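Section 4: Setting up your soldering corner

If you've come straight from unpacking your Podby kit, put the boards back in their bags for a bit. I know, I know — you want to start joining things together! But ten minutes spent on the bench first will save you a lot of muttering, and the kit isn't going anywhere.

I wrote this section for the Garkwood evening group and rewrote most of it after Rosalba Gatti sent me three pages of questions (thank you, Rosalba, they were all good ones). It covers a corded iron with a separate stand. If yours has a big control box with a dial on it, do steps 1 to 3 and then go to your own maker's booklet for the rest.

What you need on the table: the iron, the stand, your cleaning insert, solder, clip leads if you use them, and a lamp you can move.

1. Clear the table completely. Coffee too. Wipe it down and let it dry.

2. Put the stand on the same side as the hand you work with, a little way in from the front edge. I'm right-handed, so mine lives right of center. Leave 12 inches of open table on the other side for the work itself.

3. Check that the stand sits flat. If it rocks, there's usually a cable trapped under it.

4. With everything still unplugged, slide the iron into its holder, tip first. It should go in without any forcing and stay there when you let go of the handle. 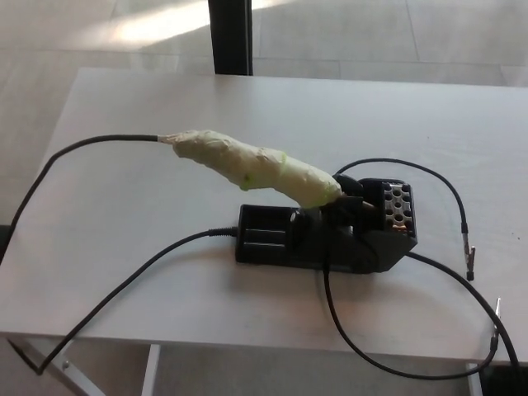

5. Now sort out the cables, and do it before you plug in. The cord from the iron wants to run away from you or off to the side, with enough slack that you can lift the iron and reach the far end of your work without a tug. Try it cold. Wave it around a bit, nobody's watching.

6. If your stand has its own lead, push the connector all the way in and run that lead off the table by a separate route from the iron's cord. Leads hanging over the front are the ones you'll catch with your knee, so send them off the side or back if your table lets you.

CAUTION: Never let a cord lie across the holder or anywhere the tip can touch it. Tips run hot enough to go straight through the covering.

7. Lay the clip leads on the side you aren't using yet. Keep the bare clips apart from each other, and don't hook them to anything until the section on testing.

8. Fit the cleaning insert. Brass shavings or a damp sponge, either is fine. I switched to brass last December and haven't gone back, mostly from laziness about refilling the water.

9. Plug in, switch on, and wait until the solder melts cleanly against the tip. Wipe, add a little fresh solder, and put the iron back in its holder.

Note on handles: Samuele Vitale asked whether it's okay to wrap a handle with masking tape for a better grip. Plenty of people do. Keep it well back from the metal, don't cover any vents or switches, and peel it off if it starts to brown or smell. A lumpy wrap can also stop the iron from seating properly, so repeat step 4 afterward.

CAUTION: Switch off and unplug before you leave the room, even for the doorbell. Give the iron a good long while to cool in its stand before you pack it away.

Once all that's done, get your boards back out and turn to Section 5, starting with the 23 short jumper wires.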